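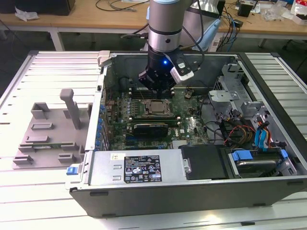

Week 4 handout: Joins, and why your row counts go strange
Database Applications, evening section
13 August 2018

Welcome back, everyone, and thank you for the lovely pile of questions after last week's lab. I've tried to work most of them into these notes, so if you see your own question in here, it was a good one!

We're staying with the Tuhumury practice database for now. You'll remember it has a CUSTOMERS table and an ORDERS table, and that every order carries a customer_id. CUSTOMERS has 202 rows and ORDERS has 1053. Keep those two numbers next to you while you work, and look at them every time you run a query.

Inner join

An inner join keeps only the rows that find a match on both sides:

select c.name, o.order_date
from customers c
join orders o on o.customer_id = c.customer_id;

Run it and you get 1053 rows back, one for each order. A customer with several orders shows up several times, and a customer with no orders doesn't show up at all. Several of you thought this was a bug last week. It's the join doing its job, but it does catch people out when the boss asks for "a list of all customers."

Left join

If you want every customer, orders or no orders, write left join in place of join. The order columns come back null for anyone who hasn't bought anything. In our data there are 11 such customers, so the total goes up to 1064. Please check this for yourself before reading on – it really does stick better that way.

Now the part that trips up nearly everybody (me included, more than once). Add this line to your left join:

where o.order_date > date '2017-11-01'

and those 11 customers vanish again. A null date is never greater than anything, so the where clause throws them out. Move the condition up into the on clause and they come back.

For next time

1. List every customer with a count of their orders, zeros included. Try count(*) first, then count(o.order_id), and write a sentence or two on the difference.
2. Find the customers with no order in the last 90 days.
3. Read the Cinatov chapter on grouping. You can skip the part on cubes.

Lab work goes in the Florkis folder as a plain .sql file, with your name in a comment on the first line.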